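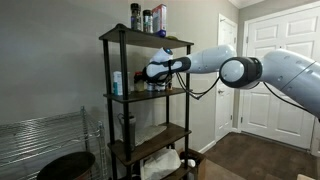
By Valentyna Pavliuk

If you have ever bought a third jar of cumin because the first two were hiding behind the rice, this one is for you! I rotate my pantry stock the way small grocery stores do it, and I've come to love the job so much that I look forward to Tuesday evenings.

The idea is called first in, first out. Older food sits at the front, newer food goes behind it, and you always take from the front. You don't need matching containers or a label maker. You need a roll of masking tape, a marker, a damp cloth and a free evening.

Step 1. Empty one shelf at a time

Please don't pull everything out at once. I did that in our old apartment in Grukdale and we ate dinner standing up, surrounded by lentils. Take one shelf, put everything from it on the table, wipe the shelf down and let it dry before anything goes back. Flour dust and sticky rings from syrup bottles are what bring pantry moths and ants, so get into the corners.

Step 2. Date everything

Tear off a short strip of tape and write the month and year you bought the item, or the printed date if it has one. Put the tape on the front, where you'll see it (lids get swapped). For things you've poured out of a bag, write the cooking instructions on a second strip. I can never remember the water for bulgur, and now I don't have to.

If you truly have no idea how old something is, smell it. Nuts, whole wheat flour and brown rice go rancid first and the smell is a bit like old paint or crayons. White rice, dry beans and salt are far more forgiving, though very old beans may never get soft however long you simmer them.

Step 3. Give each shelf a job

Heavy things go low, and the food you reach for every day goes between your waist and your eyes. Light packets and spare things can live up top. Bottles of oil and vinegar do best away from the stove and out of the sun.
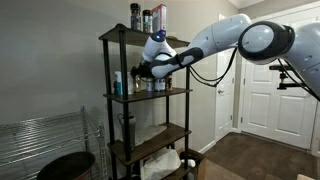
Leave a little breathing room on every shelf too. A shelf that's filled to the edge can't be rotated, because there's nowhere to slide the old jar while you tuck the new one in behind. I keep a gap as wide as my hand, and it makes putting groceries away so much faster – you really do feel the difference after the first big shop.

Step 4. Set a stock number

For the things you use all the time, decide how many you want to have. We keep 3 cans of tomatoes and a 500 gram bag of pasta as backup. When we open the backup, it goes on the shopping list. My friend Radymyr Kobzar cooks for a much bigger family over in Clustonau and his list has 34 items on it, all on one sheet taped inside a cupboard door. Mine is shorter and lives on the fridge.

Step 5. Cook from the front

Once a week, look at the front row and pick two things that need using. Build a meal around them. Half a bag of red lentils and a can of coconut milk is soup. Stale crackers crush up beautifully for a casserole topping, and the last inch of three kinds of pasta can all go into minestrone (break up the long ones and add the thickest first).

How often to do it

A full round in March and another in the fall works well for us, with five minutes of straightening after each grocery trip. If you find moths, don't wait! Throw out anything with webbing in it, wash the shelf with warm soapy water, and freeze any new flour for four days before it goes back in with the rest. Take the outside trash out the same night.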